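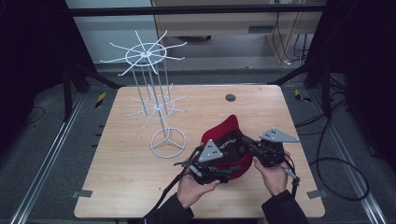 ## Selling at the Jedport market

I've had a stall at the Jedport summer market for five years now, selling crocheted hats and keyrings. People ask what it costs, so I've written it down.

The pitch is £17 a day. You pay in advance and there are no refunds for rain. I take over 200 items and bring most of them home again. A white wire stand with two tiers of arms takes up very little of the table and gets things nearer eye level — flat piles don't sell, in my experience.

My best day came to £415, and that was a bank holiday. An ordinary one is much less. Yarn has gone up as well. I used to buy Bremard cotton for nearly everything and now I keep it for the baby sizes.

I take cards through Clidix. It works if you stand at the church end, where the signal is better. Bring change anyway.

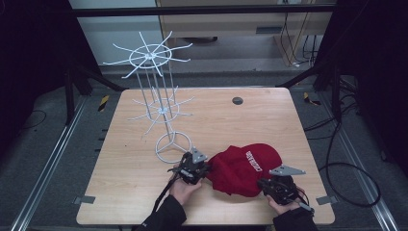 A reader called Purlgrey wrote to say that I've left out insurance, and that her market won't let you unload without seeing the certificate. She's right. Jedport asks for it too, at the time of booking. Mine renews in September.

Parking is free behind the library until eight. After that you're on the hill with a trolley.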